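Notebooks > Bench Automation > Visits and Demonstrations

This site uses cookies to keep you signed in and to remember your display settings. Accept | Manage preferences

Demonstration for the Clemell visitors, two-arm cell, dish rack task

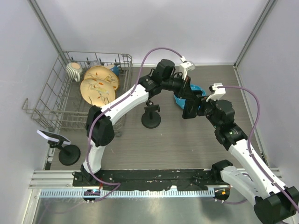

Notebook 3, p. 35

December. Entry by Vendula Ševčík. Present for the laboratory: Paula Pîrvu, Sadao Kubo and the undersigned. Present for Clemell: Gerrit Van der Merwe and Fahad Ghumman. Visitors arrived at 9:40 and were taken directly to the cell after signing in.

The purpose of the visit was to show the two-arm cell on household ware before Clemell decides whether to join the second stage of the Lavura project. The visitors had asked to see the arms handle objects of differing shape in one session, with no change of gripper fingers. Both arms kept the standard black grippers throughout.

Layout as agreed at the planning meeting: wire dish rack toward the back left of the floor, two decorated plates on edge in the rack, striped mug to the left of them, small blue cup behind. The blue bowl was the working object. The floor in front of the rack is to be kept open for the exchange between arms, apart from the black stand already in position there.

Run 2741 was the principal demonstration. The photograph in this entry belongs to that run and shows the bowl tipped on its side between the two grippers, just clear of the floor, with the left gripper pressing in from above and the right gripper holding from the right side. Mr. Van der Merwe asked that this position be recorded, as it is the one Clemell expects to find most difficult with its own ware. The left forearm passes in front of the rack at this point, below the plates. He considered the clearance small. Mr. Kubo replied that the path had been planned with the rack in place and that the clearance would be measured and sent to him.

The bowl was then placed on the floor and released. No contact with the plates was observed by any of those present. Two further runs were made at the request of the visitors, the second with the starting position of the bowl moved by hand. In that second run the right gripper closed early and the operator stopped the arms. Ms. Pîrvu reset the cell and the run was not repeated, as the time set aside for the demonstration had been used.

For comparison, Mr. Kubo showed the log of run 2666, in which the same exchange was attempted with the earlier Kragh motion settings. The visitors noted that the arms paused for a longer time before the right gripper closed. It was explained that the pause was removed on purpose when the settings were revised. Mr. Ghumman asked whether it could be restored as an option for heavier ware. This appears possible and has been added to the list below.

Questions raised during the discussion:

Mr. Ghumman asked how the camera cables are kept away from the joints. They are clipped along the white links, with a loose arc left over each arm so that the wrist can turn. He was of the opinion that the arc on the left arm could catch on the upright tines of the rack if the arm were to work farther back. This is a fair remark. We have not worked in that area with the rack loaded and should not do so until the clip positions have been reviewed.

Mr. Van der Merwe asked whether glassware could be included. The reply given was that clear items remain unreliable for the cameras and are outside the present stage. He accepted this but asked that the written offer say so plainly.

Actions:

Kubo – measure clearance between left forearm and plates at the exchange position; send to Clemell.
Pîrvu – review clip positions on left arm; check early closing of the right gripper against the log.
Ševčík – add wording on glassware to the Lavura offer; ask Jerusard for a price on a second rack of the same pattern.
Kubo – restore the pause as an optional setting, after the clearance work.

Visitors left at 11:50. Cell powered down by Ms. Pîrvu. The early stop is entered in the fault book under the same page number as this entry.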